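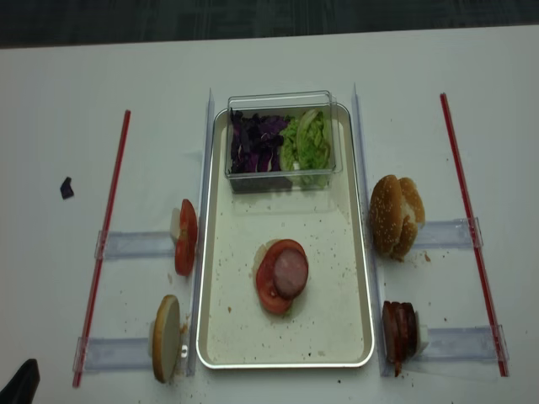

A Visit to the Reptile and Wildlife Center at Clindlow

In March I visited the open day of the reptile center at Clindlow. I had wanted to go for a long time, as I keep two corn snakes at home and I have read much about the place. The open day is on a Monday, when the center is normally closed, and you must book a ticket before. They sell only 234 tickets, so it was never too crowded and I could stand in front of each enclosure as long as I liked.

The bus from Zirkdale takes 40 minutes and stops directly at the gate. If you come by car, the parking lot is on the other side of the road and the ground is soft there after rain. Please take good shoes.

The lizard house

We started in the lizard house. The first room is for the bearded dragons and the blue-tongued skinks. The keeper explained that most people give their bearded dragon too much fruit, and that an adult animal should eat mostly leafy greens, with insects a few times in the week. She also spoke about the lamps. A UV lamp can still look bright to our eyes when it no longer gives enough UV, and so they write the date of the change on a small sticker on every lamp. I have started to do this at home too.

The second room is hot, and my glasses became foggy at once. Here are the monitors. The largest one was asleep under a branch and did not move during our whole visit. A boy in our group was very disappointed, but the keeper told him that a lizard which sleeps in front of so many people is a calm lizard, and this is what they want.

The snakes

The snake building is the oldest part of Clindlow and it is a little dark. There are pythons, boas, rat snakes and a small group of vipers behind double glass. I liked the signs very much. They say where the snake lives, what it eats, and what you should do if you meet one on a path: stop, step back slowly, and let it go away. It is the same advice in every country, I think.

We were allowed to touch the shed skin of a carpet python, which was as long as the table. Many visitors were surprised that the skin is so dry and thin. Live snakes were not passed around. The keeper said they stopped this some years ago, as it is stressful for the animals, and I agree with this decision.

There was a short talk about bites. The center keeps its venomous snakes behind two locked doors, and no keeper goes in alone. They also practice what to do in an emergency, who calls the hospital and who closes the room. I found this the most interesting talk of the day, although it was at 11:30 and already many people were thinking about lunch.
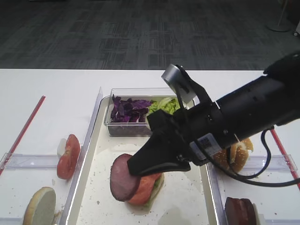 The Thepsuriya pond

After the break we walked to the Thepsuriya pond, which is outside and belongs to the turtles. Almost all of them were once pets. People buy a turtle when it is as small as a coin, and later it is as big as a dinner plate and needs a tank which does not fit into an apartment. The center has taken in more than 100 of these turtles and cannot take many more. If you have one at home and you can't keep it, call them first, and please never put it in a river.

In March the water is still cold, so we saw only a few turtles on the logs. The rest stay in the heated building behind the pond until the nights are warmer.

The Noltaveo room

The last stop was the Noltaveo room, where eggs are kept in incubators and young animals grow up. Visitors look through a window and must be quiet. A clutch of gecko eggs was on the middle shelf, and next to it was a notebook with the temperature for each morning and evening. I asked if they still write everything by hand. The answer was yes – the computer also does it, but the keepers trust the notebook more.

Some practical information

The whole path is 700 meters long and mostly flat. Wheelchairs can go everywhere except the upper platform at the monitors. Photos are allowed without flash. The shop sells books, postcards and feeding tongs, but no animals. Dogs must stay at home. The next open day will be in the fall, and the tickets can be booked at the gate or by telephone.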